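Jemthorpe Walls & Writers Board > General Talk > Paid walls, permission walls, and who gets the say

Thread: Trelto wants to "sponsor" the underpass

mopbucket_kg
Posted Thursday, April 21, 2022
OK so I need to get this off my chest. For anyone who doesn't know the Jemthorpe underpass, it's the only legal wall in town, painted over pretty much weekly since before I could hold a can. Trelto (the sneaker people, they have the store next to the bus station) have asked the city for the whole north side. All of it! For the month of August. They want one big mural with their shoe in it and they'll pay for the paint, the lights and a cleanup after.

I got the letter because my name is on the permission slip for the wall (Kanchan Grewal, hi, if you only know me from the board). The city wants to hear from "the user group" before they sign. I guess that's us. What do I tell them?

drip_harish
I'd tell them yes and ask for more money. Sorry. The north side lights have been out since I moved here and I've painted down there with a headlamp like a coal miner. If a shoe company wants to fix that for one month of wall, take it.

oldhandlatifa
No, no, no. I've seen this one before. Leite did the same thing with the wall behind the rail yard. One month for their energy drink, then it got extended, then there was a sign up saying "curated space," and then two kids got written up for painting over the ad. On a wall that had been free for 17 years! Ask anybody who was around.

drip_harish
Leite bought that building though. Different deal. The underpass belongs to the city.

oldhandlatifa
Who owned it didn't matter to the kids who got the ticket.

mopbucket_kg
Can we keep it friendly please, I have to turn this into an actual letter. Latifa, was there anything in writing with the Leite thing? An end date?

oldhandlatifa
There was a handshake and a barbecue. I still have the T-shirt.

nightbus_ayman
Who's painting it? I think that matters more than the logo. If they fly in somebody with an agency then I'm against it. If they pay people from here a real rate, I could live with a shoe for a month. I've done shop shutters for money since I was nineteen and I never felt bad about it. A shutter is a shutter. I get to eat, the baker gets a nice loaf of bread on his door.

I do see that the underpass isn't a shutter. It's where I learned, and I learned by going over people who were better than me and getting yelled at for it.

mopbucket_kg
Letter says "a nationally recognized muralist working with local youth." No name.

nightbus_ayman
Then it's an agency. And "working with local youth" means some fifteen year old fills in the background for a free hat.

marwa_paints_small
Can I say something as one of the newer people? I started coming down two summers ago and I was terrified. What got me over it was that the wall is never finished. My first piece was awful (it was supposed to be a heron) and it was gone in four days and I was so relieved! If there's one huge professional mural on the good side all August, with lights on it, everyone like me gets pushed down to the wet end with the pigeons. August is when school's out. That's the month people start.

drip_harish
OK that's a better argument than the Leite one, I'll give you that.

oldhandlatifa
Rude, but fine.

drip_harish
Still want the lights though.

mopbucket_kg
Me too. So I called the city desk at lunch. The price for just the lights, no mural, is 586 a fixture and there are four dead ones. The nice man also told me there's a small grants thing for "public amenity" we could apply to, nobody ever does for underpasses. The north side is 152 feet long, by the way. I had it in my head as almost 200 and he corrected me very politely.

nightbus_ayman
So we could raise it. A print sale, a few of us do a stack each. Jodanar still has the screen setup in the back of the shop and they owe me a favor over the window job.

drip_harish
I'd chip in some prints. I'd also go back to Trelto and say half the wall, two weeks, local painters paid properly, everything in writing, and it gets painted over on day fifteen by whoever shows up. If they say no then we know what they wanted.

oldhandlatifa
I don't like half. Half is how it starts. But I'd rather read a counter offer than a yes, so put me down as grumbling and not blocking.

marwa_paints_small
Could it be the pigeon half?

drip_harish
Ha, they'd pull out in an hour.

marwa_paints_small
Different topic, sorry Kanchan, but I don't want to start a whole thread for it. I've been trying to do small still lifes of everyday stuff before I try anything at wall size, and I want the next one to be all white on white. White cans never behave for me, the shadows go muddy or I lose the edge completely. Working from this one:

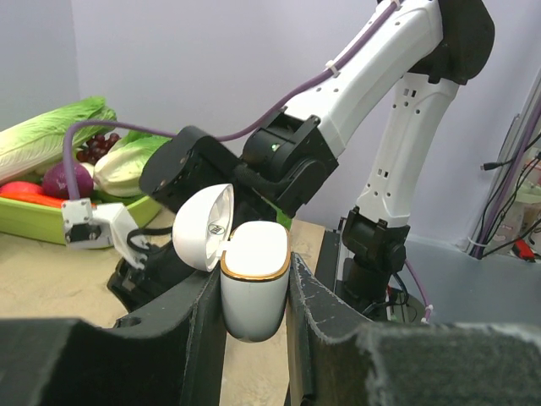
earbud case, lid open. it's the thin gold-orange line under the top I want to get right

nightbus_ayman
Don't use white for most of it. Put down a pale warm gray for the whole body, a cooler gray where it rounds off at the bottom, and save the pure white for that flat top. You'll use a lot less than you think. For the line, tape it, or do it last with a skinny cap from very close, in one go, no going back over.

oldhandlatifa
Paint pen. I know, I know, boo. Paint pen.

marwa_paints_small
Paint pen it is, thank you both!! Trying it this weekend at the wet end.

mopbucket_kg
Back to the letter, please. What I have so far: no to the full side, no to the whole month, we're open to half for two weeks if the painters are local and paid and the end date is signed by the city. And separately we're applying for the lights ourselves. I want it to say something about August and beginners too, so Marwa, would you write me three or four sentences? Your own words, nothing fancy.

marwa_paints_small
Yes! Can I put the heron in?

mopbucket_kg
Please put the heron in.

drip_harish
Somebody ask Jodanar about the screens before Ayman forgets.

nightbus_ayman
Walking over there now. They close at six.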